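Atelier partagé – Robotique et automatisation

Le bras de l'établi blanc : câblage, repères, et ce qu'il reste à régler avant l'été

Le dernier point sur le projet Undudent remontait à décembre. Le bras était alors fixé, alimenté, et incapable de revenir deux fois au même endroit. La situation a changé sur trois plans : la reprise du câblage au poignet, la définition d'un plan de travail fixe pour les essais, et l'écriture d'une séquence de tri qui tient en 327 lignes, commentaires compris.

Commençons par le câblage. La version d'origine faisait descendre le faisceau de la pince dans une gaine spiralée Hilletti serrée contre les segments. La gaine protégeait bien, mais elle transmettait un couple parasite à l'articulation du poignet dès que celle-ci dépassait un quart de tour. Le contrôleur compensait, chauffait, puis se mettait en défaut. Judite Pacheco a proposé de retirer la gaine et de laisser les câbles en boucle libre. Le rayon de courbure y gagne. L'inconvénient est connu : une boucle libre peut accrocher un objet haut posé près du bras. La règle provisoire consiste à interdire dans le programme les rotations complètes du poignet à basse altitude. Une potence à ressort est dessinée, pas encore imprimée.

Deuxième point, l'alimentation. Le bloc fourni par Moreira délivre la tension annoncée à vide, mais s'effondre quand le coude et l'épaule accélèrent en même temps. Un condensateur en tête de ligne a réglé la question sur banc. Par prudence, les accélérations restent bridées à 41 % du maximum admis par le micrologiciel. Ceux qui ont vu le bras tourner l'hiver dernier le trouveront lent. Il l'est.

Le plan de travail, ensuite. Le sujet retenu est le rangement d'une petite cuisine : saisir un objet, l'identifier, le déposer dans le récipient qui lui correspond. Les formes sont variées – oblongues, rondes, creuses – et les teintes assez distinctes pour que la segmentation par couleur suffise dans un premier temps. Le fond blanc facilite le seuillage et complique tout ce qui touche aux reflets. Les positions de départ sont modifiées d'un essai à l'autre, afin que le programme ne puisse pas s'appuyer sur des coordonnées apprises. 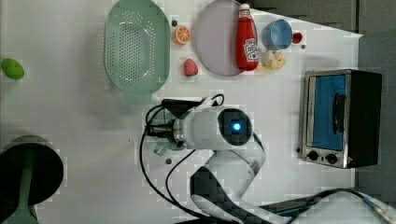
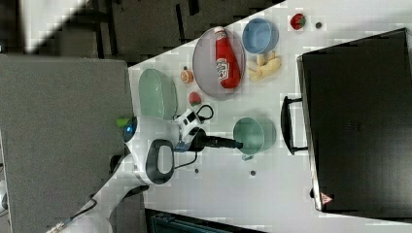
Temps de lecture : 4 min

La bouteille de ketchup est l'objet le plus pénible de la série. Couchée sur l'assiette, elle présente un centre de gravité décalé et une surface que les doigts saisissent mal en dehors de la zone de l'étiquette. La prise est donc calculée sur cette zone, avec une approche perpendiculaire au grand axe. L'étiquette introduit une coupure blanche dans la région rouge, et la première version du code voyait deux objets au lieu d'un. Une fermeture morphologique de 5 pixels a corrigé le défaut sans fusionner les objets voisins, à condition que les fraises restent à distance.

Les fraises posent le problème inverse. Elles sont petites, et leur collerette verte est parfois rattachée par le seuillage au plat vert pâle lorsqu'elles en sont trop proches. Le filtrage par surface minimale élimine la collerette, ce qui laisse le corps rouge et un centre légèrement faux. L'erreur est absorbée par l'ouverture de la pince. Même remarque pour l'orange coupée, dont la face tranchée est plus claire que la peau. Le programme prend désormais l'union des deux teintes.

La casserole demande une approche à part. La stratégie actuelle vise le bord, doigts ouverts, puis descend à vitesse réduite jusqu'à détection d'un effort. Viser le manche serait plus logique, mais il est court, et son orientation n'est pas encore estimée de façon fiable. Le module Jikach, qui lit le courant des moteurs de la pince, sert ici de capteur d'effort de fortune. Il est bruité. Une moyenne glissante sur 26 échantillons donne un signal exploitable, au prix d'un retard que la descente lente rend acceptable.

Reste l'étalonnage entre caméra et bras. La procédure en place utilise un damier posé à plat, relevé dans plusieurs orientations, puis une résolution par moindres carrés. Elle est correcte au centre de la table et se dégrade vers les bords. Deux causes sont possibles : une distorsion de l'objectif mal modélisée, ou un jeu mécanique à l'épaule qui augmente avec l'allonge. Il faudra démonter pour trancher. Les membres qui possèdent un comparateur à cadran et acceptent de le prêter quelques soirs sont priés de le signaler au tableau de l'entrée.

Sur le plan logiciel, la séquence est découpée en états simples : recherche, approche, prise, transfert, dépose, retour. Chaque état a un délai maximal, et tout dépassement ramène le bras en position haute. Le retour en position haute passe toujours par le même point intermédiaire, quitte à allonger le trajet.

À faire, dans l'ordre : mesurer le jeu de l'épaule, imprimer la potence, reprendre l'étalonnage, puis relever la limite d'accélération par paliers. Le code et le schéma électrique sont dans le dossier commun de l'atelier. Merci de ne pas modifier le fichier de cinématique sans prévenir Judite, qui en maintient la seule version à jour.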